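**Project report, Vurneo studio module**
Layout and storage of the shared room at Pemgate
Submitted by Sadao Chiba and Tainá Bastos, June

## 1. Scope

The project covers the furniture plan of the ground-floor shared room at Pemgate. The brief from the module asked for a new plan that uses the furniture already on site, with no drilling into the walls and no change to the fixed lighting. Purchases were allowed only where no item in the building could do the job. The final plan had to be carried out by students in one afternoon and had to be reversible.

The room is used for group work, for bench tasks at the tables, and for meals. These uses overlap in time. Complaints collected before the project dealt mostly with food being heated next to work in progress, and with bags and coats left on chairs.

Outside the scope: heating, acoustics, the entrance corridor, and the storeroom behind it. The storeroom was surveyed by another group and we used their drawing without checking it.

## 2. Terms used

*Wall line* means the strip of floor along a wall where items stand or lean.

*Island* means any table that can be reached from all sides.

*Clear route* means a path between the door and a work position that can be walked without moving a chair.

*Loose item* means anything that is in the room for a full working day and has no assigned place on the plan. A chair with a drawn position is not a loose item, even if it is moved during the day. A ladder without a drawn position is.

## 3. Method

The plan was drawn in Undis, starting from a scan of the building drawing. The scan was scaled using the length of the brick wall as a reference, and then corrected after the far corner turned out to be slightly out of square. The correction was small enough to be ignored for furniture but it affected the fit of the shelving, so it was kept.

We then took stock of what was in the room while it was in use. It was important to do this during working hours. An earlier attempt, made in the evening after the chairs had been stacked, gave a plan that matched the building drawing well and matched the daily use badly.

Each item was entered in a table with its position, its base outline, whether it was standing or leaning, and how often it was moved. Moves were logged on paper by whoever was sitting nearest the door. The log has gaps, mainly at midday.

Layouts were compared on 4 criteria:

- access to the shelving
- length of the clear route
- separation of food and bench work
- effort needed to put the room back in order at the end of the day

The criteria were given equal weight. We discussed weighting the third one more heavily and dropped the idea, as it would have decided the result in advance.

## 4. Existing condition

### 4.1 Brick wall

The brick side is the longest unbroken stretch in the room and carries most of the storage. It was surveyed first.
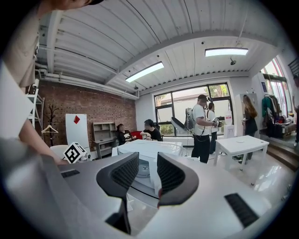 Storage on the brick side had grown item by item, and the order of the items followed the date they arrived. No use had been assigned to any part of the strip. The wall line therefore mixes things that are needed daily with things that are needed a few times a year: a white ladder leans at one end, the dark wooden coat stand is next to it, then comes a propped white board, and the open shelving with its cubby compartments is further along. The coat stand had one hanger on it, which is low for the size of the room and matches the complaint about coats on chairs. The ladder takes a position beside the coat stand that would be more useful as hanging space.

The white board was recorded as leaning. A leaning item has two costs on a plan. It needs floor depth at the foot, and it makes the wall behind it unavailable. It also tends to attract a chair, which is placed in front of it and then treated as part of the wall line. We drew the board and the chair zone as one block.

The beige shelving is suitable for the job it does. Compartments are open at the front, so the contents can be checked without handling, and no door swing has to be allowed for. Its weak point is labeling. None of the users we asked could say which compartment was assigned to which group. Several thought that there was an assignment and that someone else knew it.

### 4.2 Ceiling and light

The ceiling is white corrugated metal on beams, with rectangular fluorescent fixtures hung below it. The fixtures stay where they are under the terms of the brief. For bench work this fixes the useful area for the islands, and any layout that pushed a table tight against the brick was given a lower score for that reason.

A corrugated ceiling cannot take a hanging rail without clamps. A ceiling-mounted coat rail was sketched early and rejected on cost. The sketch is in the appendix folder under the name "Cordeiro rail", after the catalog the parts were priced from.

### 4.3 Islands

The islands are white tables. They are light enough to be moved by two people, and they are moved often. The log shows that tables were shifted mostly to make space for people standing behind one another at the same table. The original plan did not allow for this. It assumed a seated person on each long side and left only enough depth for a chair to be pulled out.

## 5. Layouts tested

We tested 3 layouts. Each was set up in the room and left in place for a full working day.

**Layout A** kept the islands in the middle of the room and moved only the wall line. The ladder went to the storeroom and the coat stand moved toward the door. This was the quickest to set up. Access to the shelving improved. Separation of food and bench work did not change.

**Layout B** turned the islands parallel to the brick wall. The clear route became shorter and straighter. However, people standing at the tables had their backs to the shelving, and anyone fetching an item had to ask them to step forward. The log for this day has the most entries.

**Layout C** placed the islands one behind the other, with the bench table at the rear and the food table nearer the front. Low seating and desk chairs stayed on the left. The space behind the rear table was kept open for standing.

Layout C scored best on separation and on standing space. It scored lowest on end-of-day effort, as the front table ends up in the middle of the floor and has to be worked around when sweeping.

### 5.1 Microwave position

The microwave was the most debated item in the project. It has to stand on a stable surface with its door free to open, and it should be reachable without crossing the bench area. The table under it in the current arrangement is white with a glass top and square legs. Glass is easy to wipe after spills. It also shows every mark, and we consider this an advantage on a shared table, though users were divided.

The cord is a separate matter. With the oven on an island, a thin white cord ends up looped over the top of the housing, where it is in the way of wiping and can be caught by a sleeve. Any position on an island will have some version of this problem. Loose cable and bags at floor level near the front chairs were also noted as items to be given a place.
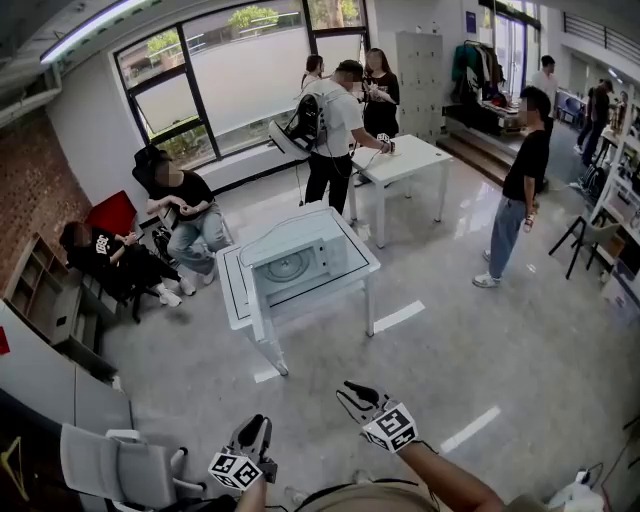
Tainá Bastos holds that an oven should never be on an island, and that Layout C only hides the fault by moving it forward. In her view the food table should stand against a wall in every layout, even if this costs a length of shelving, and the scores for C would drop if cord length had been included as a criterion of its own. She asked that this be recorded as a separate position in the report.

The point was tested on paper only. Placing the glass-topped table against the brick requires the shelving to move along by one table length, and it then meets the corner that is out of square. The gap that results is too narrow to use and too wide to ignore when cleaning. Against the opposite wall, the table blocks the low seating. We did not have another working day available to set either version up at full size.

## 6. Recommended plan

The recommended plan is Layout C with the wall line from Layout A. The changes are carried out in this order:

1. Move the ladder to the storeroom.
2. Move the coat stand to the freed position near the door and add hangers.
3. Lay the propped board flat behind the shelving, or remove it if no group claims it.
4. Label the shelving by compartment, using card in a clip. Adhesive labels left residue in the trial.
5. Set the rear table first and check standing space behind it.
6. Set the food table in line with it and route the cord along a leg.

Hangers and card clips are the only purchases. Steps 1 to 4 can be done by 2 people. Step 5 should be done with the usual users present, as the depth drawn in Undis was too small both times we relied on it.

## 7. Limits

Each layout was in place for a single day, and attendance was not the same on each. The midday gaps in the log fall exactly where food use is heaviest, so the separation score depends more on observation than on recorded moves. The end-of-day effort was judged by the authors, who also did the sweeping.

Labeling was tried on the top row of compartments only. The cards were still in place when the room was returned to its starting layout, and they were left there at the request of the users.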